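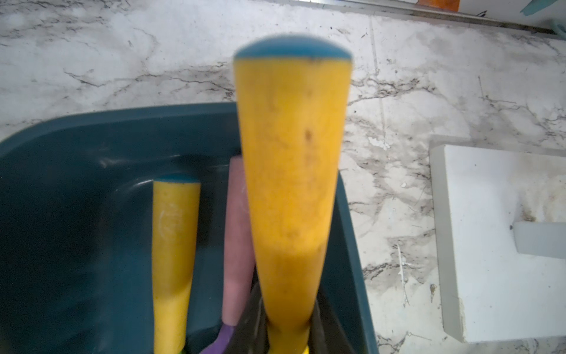
The spring garden corner took up most of this meeting, and what a good meeting it was! Our sand-and-soil play sets go out to the Oscombe and Kneath rooms in April, and everybody came in with opinions about which tools to send. The teal bin was the hit of the afternoon. Ourania loves that the yellow handles have teal caps to match it, and Tatsuya pointed out that with the tools standing on end a four-year-old can choose by handle, the way they already choose their paintbrushes. We agreed to keep them standing like that in every room.

Flurnel Play Rooms, staff meeting
February 18, 2022, after closing
Present: Savvas Spanos (chair), Ourania Deligiannis, Yaryna Karpenko, Tatsuya Fujimoto
Apologies: Charalambos Kyriakidis, at the Indinmont room until six. He sent notes by email, and they are included under the items they belong to.
Minutes: Yaryna Karpenko

1. Last meeting

Minutes accepted with one correction. The water table at Kneath was fixed by the landlord's plumber and not by Tatsuya, who would like that on record because it is leaking again. Savvas will call the landlord on Monday.

The dress-up rail has been moved away from the radiator. Item closed.

2. Garden tools: which ones, and how they are stored

Ourania has been trying the tools with her morning group and gave a lovely report. The shovels with the leaf-shaped blades get picked up first. Children notice the leaf before they notice the shovel, and then the stories start — one girl fed hers to a caterpillar for the whole session. Ourania would be happy to have green leaf blades in every set.

Yaryna spoke up for the sky-blue scoop with the pale mint-blue handle. It makes a nice change from all the yellow, and she finds scoops easier for the toddlers, who tip half the load off a flat blade before they get to the pot. Agreed that every room gets both kinds.

Savvas asked about mixing colors. He had pictured sorting by color, one set per room. Tatsuya and Ourania were both strongly against! Purple next to pink next to bright yellow is half the fun, and children who want to sort by color can do that themselves as a game. Savvas gave in cheerfully.

Charalambos wrote that the Indinmont children are rough on pale handles and that scuffs will show. He doesn't mind scuffs, he just wants the parents warned that play tools look played with. Our pink one has white scuffs already and it is still the one people reach for. Left as it is.

Cleaning: warm soapy water at the end of the day, upside down on a towel overnight. Tatsuya will write this on a card for each room. Please do not put the tools away in a bin with damp compost in the bottom. We did this last fall and the smell was remarkable.

Action: Ourania to make up the tool list for each room. Tatsuya to write the cleaning card.

3. Sorting and put-away

Tatsuya wants put-away to be part of the play and not the thing that ends it. His idea is a walk from the "garden bed" to the basket, one tool per trip, with a song. He sang it. It has seven verses, and we have asked for fewer.

We talked through where the basket should go. Ourania prefers it at the back of the table so the front stays clear for digging. Yaryna's worry was that small children can't reach that far, and then they throw. Settled: basket at the back for the older groups, on the floor beside the table for the toddlers.

Everyone likes the butterfly wallpaper behind the table. The watercolor look is soft enough that the bright tools still stand out in front of it, and Savvas would be glad to see the same sort of thing in the Kneath room, where the wall has been beige for as long as any of us has worked here. Yaryna to ask for a sample strip.
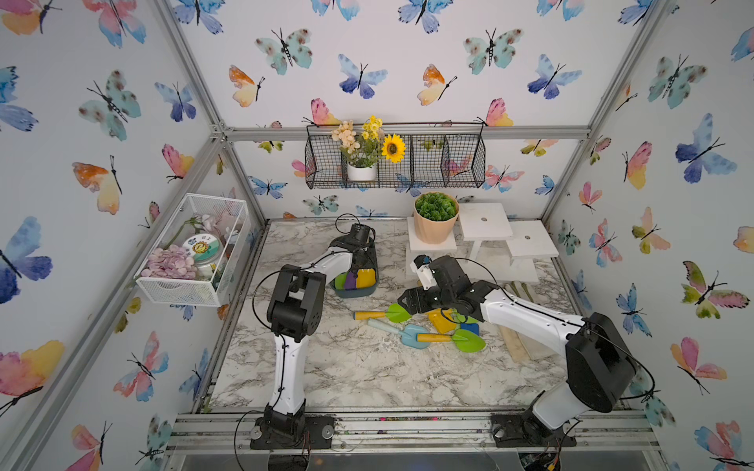 4. Money

Savvas reported that the garden corner budget is 3000 for the three rooms together, with 200 of that set aside for wall covering. Ourania's compost and pots for the first room came to 97, which everyone thought was great going. She buys the pots secondhand and will share where, in person only.

Tatsuya asked if seed packets come out of the same pot. They do, until April. After that each room buys its own.

Action: receipts to Savvas by the end of the month, please, and flat, not folded into tiny squares.

5. The display stand

The white tiered stand will be the market stall! This was Yaryna's suggestion and it was met with real delight. The garden corner grows the vegetables, the stall sells them, and the children can go back and forth between the two all morning. Being able to put things at different heights means a shopkeeper on a stool and a shopkeeper on the floor can both work.

The wood is painted white and shows smudges and gray scuffs here and there. Ourania offered to repaint. After some back and forth we decided to wipe it down first and only repaint if it still looks tired next to the new wallpaper. Tatsuya likes it a little worn and says a real stall would be worse.

Yaryna noticed the thin white cord coiled under the stand. Before any child plays near it, cords come out and go in the tall cupboard. This applies to all three rooms and to every kind of string, ribbon and cord. Savvas asked that it be written in the minutes in a full sentence, so it has been.

For stock, the rounded flat pieces in sage green and cream are going to be sandwiches on opening day. By the end of the first week they will be something else, and we look forward to hearing what. Charalambos has a crate of pretend fruit at Indinmont and will split it with Kneath. He asks that the pears be returned this time. 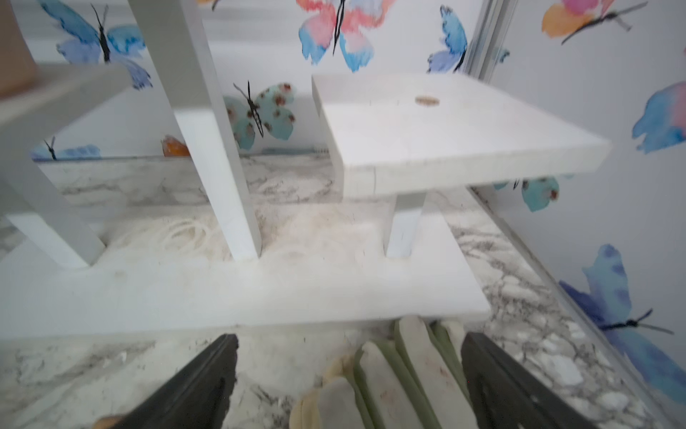

Will the market stall stay out all summer, or does it come in when the garden corner closes?

The stall stays out through the summer. It can be stocked with anything, so each room is free to turn it into a bakery or a post office once the garden tools are packed away.

6. Opening mornings

Oscombe opens its garden corner first, then Kneath, then Indinmont. Ourania will be at all of them. Savvas will do the coffee. We would like families to come in and dig alongside the children, so old clothes are a good idea and the notice should say so in large letters.

Tatsuya is bringing the bean plants he started on his kitchen windowsill. They are already taller than he planned for, and he would welcome stakes.

Yaryna to write the notice and send it around for comments. Comments within two days, please — she would like to print it before the color cartridge gives up.

7. Any other business

The missing puzzle box from Kneath has been found in the Kneath room.

Ourania thanked everyone for being so keen to try the tools themselves before the meeting started, and asked that whoever has the small watering can return it to her shelf.

Next meeting at Indinmont so that Charalambos can be there. Savvas to confirm the day by email.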